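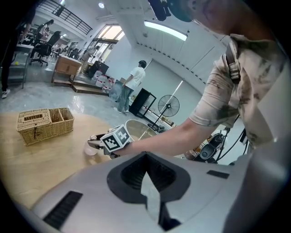 Wilma Tennant
Staff Writer

The first thing Baumgart wants to talk about is the drains. We are standing in the yard behind the repair shop in Tullasdale, a little after eight in the morning, and the water from last night's rain is still moving toward the grate.

"When I took the lease, that was blocked solid," he says. "Every time it rained, the water came in under the back door. I spent my first month here with a push broom."

He has been fixing bicycles in this building for 11 years. Before that he worked for a shop in Lestau, where he started at 19 by sweeping floors and sorting spokes. He liked the work but not the hours, and when the owner sold up he decided to try it alone.

"I had 800 dollars and a truing stand," he says. "The stand was secondhand. I still use it."

The shop does repairs only. Baumgart stopped selling new bikes after the second year, when he worked out how much of his money was sitting on the floor waiting for a buyer. He kept a small rack of tubes, cables and brake pads by the register and put the rest of the space into benches.

"People told me you can't live on repairs," he says. "It was tight for a while. Then the shop in Valton closed and I got most of their customers in one spring."

Most of those customers ride to work or to school. He sees a few racing bikes, and one couple brings in a tandem each June before their vacation, but the usual job is a commuter bike with a worn chain and brakes that should have been looked at last fall. He charges a flat rate for a tune-up and writes the price of any parts on a tag before he starts.

I ask whether people ever argue about the tag.

"Sometimes. I had a man bring in a bike he'd bought for 20 dollars, and it needed 90 dollars of work. He was angry with me about it. I told him to ride it until the wheel quit and then come back." Did he? "He came back with a different bike."

Baumgart has two people working for him now, one full time and one on school breaks. He trains them himself and starts everyone on flats. A new hire does nothing else for two weeks, and after that moves on to cables. Wheels come last - almost a year in, for most of them.

"A wheel takes patience," he says. "You turn a spoke a quarter turn and look. You turn it again and look. If you're in a hurry you'll make it worse, and then you're there until dinner."

The busy season runs from April until school starts. In winter the phone goes quiet and he closes at three. He uses those months to rebuild hubs and to catch up on the bikes that people have left behind. There were 12 of them hanging in the back when I visited. He calls the owners twice, holds the bikes until spring, and then fixes them up for the middle school.

Electric bikes are the part of the trade he is still making up his mind about. He will change a tire or a brake on one, but he sends battery problems to a dealer in Lestau.

"I don't know enough about it yet," he says. "I'm 52. I may learn it, or I may hire somebody who knows it already."

His lease comes up next year and he expects to sign again. He would like the landlord to replace the back door first, and he has put that in writing.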